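The planner that won't sit still

Esenus started as a weekend script. 63 lines, no tests, one very long function. It's now the bit of Isach that decides where the arm goes next, and it has a habit of changing its mind.

Old way first. Plan the whole path, send it, wait. Fine until something in the workspace moves, then you're driving a plan that's out of date. The new version throws most of the path away and replans as it goes — short chunks, 800 milliseconds each, stitched together so the joints don't jerk. Stitching was the hard part. Took most of the spring.

Small arms make this worse, not better. Cheap servos, a bit of slop in every joint, and cables that pull on the wrist at full stretch. Kordestani, the simulator the team leans on, knows nothing about cables. So the software learns a correction from logged runs: 1,219 in the first batch, 1,261 in the second. Almost 63 per cent of the drift went away with the frist lot. The second did less than hoped. 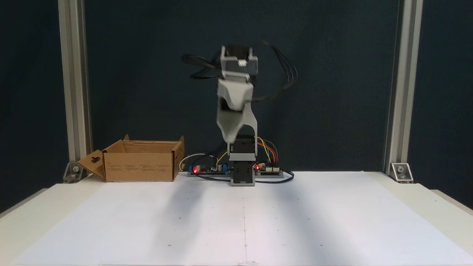 The arm in motion over its papered table, boards and jumper wires behind.

Perception is a seperate process and stays that way. It posts a pose, the planner reads it, neither waits. If the pose is stale the arm slows down. Dull rule, saved a lot of gearboxes.

Next is Alley, a log viewer that lines up commanded and measured joint angles on one time axis. Half built. Scrolling is slow, the colours are awful, and the team already has it open all day. A public release is pencilled in for September.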